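Leidenfrost-Effekt

Der Leidenfrost-Effekt bezeichnet das Schweben einer Flüssigkeit auf einer Schicht ihres eigenen Dampfes. Er tritt auf, wenn die Flüssigkeit mit einer festen Oberfläche in Berührung kommt, deren Temperatur deutlich über dem Siedepunkt der Flüssigkeit liegt. Die Dampfschicht trennt beide Körper und vermindert den Wärmeübergang so stark, dass die Verdampfung des Tropfens langsamer verläuft als auf einer weniger heißen Fläche. Der Effekt ist nach dem deutschen Mediziner Johann Gottlob Leidenfrost benannt, der ihn 1756 beschrieb.

Inhaltsverzeichnis
1 Physikalische Grundlagen
2 Leidenfrost-Temperatur
3 Einfluss der Oberfläche
4 Bewegung der Tropfen
5 Technische Bedeutung
6 Siehe auch

Physikalische Grundlagen

Beim Kontakt einer Flüssigkeit mit einer überhitzten Wand lassen sich mehrere Siedebereiche unterscheiden. Bei geringer Überhitzung wird die Wärme überwiegend durch freie Konvektion abgeführt. Mit steigender Wandtemperatur bilden sich an Keimstellen einzelne Dampfblasen (Blasensieden). Die Wärmestromdichte nimmt dabei stark zu und erreicht bei der kritischen Wärmestromdichte ein Maximum. Im anschließenden Übergangsbereich ist die Wand zeitweise von Dampf bedeckt, und die Wärmestromdichte fällt trotz steigender Temperatur. Am Leidenfrost-Punkt durchläuft sie ein Minimum. Oberhalb davon liegt stabiles Filmsieden vor.

Der Zusammenhang zwischen Wandüberhitzung und Wärmestromdichte wird als Siedekurve oder Nukijama-Kurve dargestellt. Für einzelne Tropfen trägt man ersatzweise die Lebensdauer gegen die Wandtemperatur auf. Das Maximum der Lebensdauer im Bereich hoher Überhitzung kennzeichnet den Leidenfrost-Punkt.

Der Dampffilm unter einem Wassertropfen ist typischerweise Bruchteile eines Millimeters dick. Er wird durch Verdampfung an der Unterseite des Tropfens fortlaufend erneuert, während der Dampf seitlich abströmt. Der Überdruck im Film trägt das Gewicht des Tropfens. Kleine Tropfen, deren Radius unter der Kapillarlänge liegt, bleiben nahezu kugelförmig. Größere Tropfen flachen unter dem Einfluss der Schwerkraft ab. Überschreiten sie eine bestimmte Ausdehnung, wird die Unterseite instabil, und der Dampf durchbricht die Flüssigkeit in Form eines aufsteigenden Schlots. 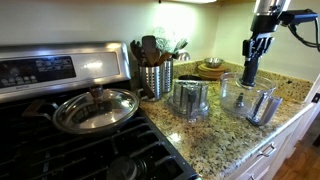 Die Leidenfrost-Temperatur ist keine reine Stoffkonstante der Flüssigkeit. Sie hängt unter anderem vom Umgebungsdruck, von der Tropfengröße, von der Auftreffgeschwindigkeit und von den thermischen Eigenschaften der Wand ab. Auf metallischen Oberflächen, etwa einer Edelstahlpfanne auf einem Gasherd, liegt sie für Wasser bei Normaldruck meist deutlich über 150 °C. Der als Küchenprobe bekannte Versuch mit einem Wassertropfen eignet sich daher nur zur groben Abschätzung der Temperatur. Ein gewölbter Deckel muss dazu abgenommen werden, damit der Tropfen den Pfannenboden erreicht. Verunreinigungen und Fettreste verschieben den Übergang zusätzlich.

Bei schlecht wärmeleitenden Wänden kühlt die Kontaktstelle während des Auftreffens örtlich stark ab. Die vor dem Kontakt gemessene Wandtemperatur muss in diesem Fall höher liegen, damit sich ein geschlossener Dampffilm bildet. Angaben zur Leidenfrost-Temperatur sind ohne Nennung von Wandwerkstoff und Versuchsbedingungen nur eingeschränkt vergleichbar.

Einfluss der Oberfläche

Rauheit und Benetzbarkeit verändern die Stabilität des Dampffilms. Auf rauen, gut benetzbaren Flächen können einzelne Erhebungen den Film durchstoßen und die Flüssigkeit berühren, was die Leidenfrost-Temperatur erhöht. Auf stark wasserabweisenden Flächen setzt das Filmsieden früher ein. Beim Abkühlen solcher Flächen kann der Film bis in die Nähe der Siedetemperatur bestehen bleiben, ohne dass er schlagartig zusammenbricht.

Éabha Moriarty untersuchte am Prüfstand Fenov den Filmzusammenbruch auf geschliffenem Stahl. Die Messreihe umfasste 835 Einzeltropfen auf 16 Proben. In 137 Fällen kam es vor Erreichen des stationären Zustands zu einer kurzzeitigen Benetzung. Die Auswertung erfolgte nach dem Rezende-Schema, das Benetzungsereignisse anhand des elektrischen Widerstands zwischen Tropfen und Wand erfasst.

Bewegung der Tropfen

Schwebende Tropfen erfahren nur eine geringe Reibung und reagieren bereits auf kleine Neigungen der Unterlage. Auf Flächen mit sägezahnförmigem Profil strömt der Dampf bevorzugt in eine Richtung ab. Durch die viskose Kopplung an den Dampfstrom wird der Tropfen mitgenommen und kann sogar leichte Steigungen überwinden. Auf ebenen Flächen können innere Strömungen die Tropfenunterseite asymmetrisch verformen und eine selbsttätige Bewegung auslösen. Periodische Schwingungen des Tropfenrandes führen zu regelmäßigen, sternförmigen Umrissen.

Technische Bedeutung

In der Wärmebehandlung von Stahl ist der Dampffilm in der Regel unerwünscht. Beim Abschrecken in Wasser verzögert er die Abkühlung, und sein ungleichmäßiger Zusammenbruch verursacht Härteunterschiede und Verzug. Gegenmaßnahmen sind eine verstärkte Umwälzung des Bades und der Zusatz von Salzen. Bei der Sprühkühlung heißer Werkstücke bestimmt die Beaufschlagungsdichte maßgeblich, bei welcher Oberflächentemperatur die Wiederbenetzung eintritt.

In der Reaktorsicherheit ist das Filmsieden für die Wiederbenetzung überhitzter Brennstabhüllen nach einem Kühlmittelverlust von Bedeutung. Die Benetzungsfront schreitet dort entlang der Hülle fort, wobei die axiale Wärmeleitung die Wand vor der Front abkühlt.

Bei tiefkalten Flüssigkeiten tritt der Effekt bereits an Flächen mit Raumtemperatur auf. Flüssiger Stickstoff siedet bei −196 °C und bildet auf einer Tischplatte bewegliche Tropfen. Als Schutz vor Kälteverbrennungen ist der Dampffilm nicht geeignet, da er unter Druck oder bei durchtränkter Kleidung versagt.

Siehe auch

Blasensieden
Kapillarlänge
Kritische Wärmestromdichte
Wärmeübergangskoeffizient

Zuletzt bearbeitet am 4. Dezember 2023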